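Futholm Ferry Terminal: Security Screening, Your Questions Answered

Last updated December 27, 2011

Why are bags being checked at the terminal now?
The harbor board voted in March to bring in bag checks for all foot passengers on the Durkari crossing, after a phoned-in threat closed the terminal for most of an afternoon. We know many of you have been riding with us for years and it feels a bit strange to open your bag for us, and we really do appreciate how patient you've been!

How early should I get there?
Please try to be in line 45 minutes before sailing. The morning boat can carry 424 people, and when it's full (holiday weeks, mostly) the line goes right out past the ticket windows.

Do drivers have to be screened too?
Cars are picked at random, usually 11 per sailing. If yours is one of them, an officer will wave you into lane 5 and ask you to open the trunk. You can stay in your seat unless you're told otherwise.

What happens if there's another threat?
Staff will ask everyone to walk to the Prultstead parking lot, and we'll read out updates over the loudspeakers there. Leave large luggage where it is. Your ticket stays good for the next boat with room, and there's no fee to change it.

What about small items like keys and coins?
Put them in your coat pocket or your bag before you reach the officer, and things will go much faster for you and for the folks behind you.
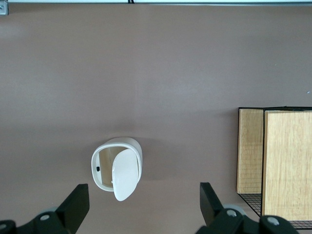 Small white container with its lid open.

Can I get back something I had to give up?
Often, yes. Pocket knives and tools are kept for 30 days. Call Kanako Morikawa at the terminal office, extension 102, and have your sailing date handy.

Who do I talk to about a complaint?
Tomomi Amano handles passenger relations and reads every letter herself, so please do write, even if it's only a small thing.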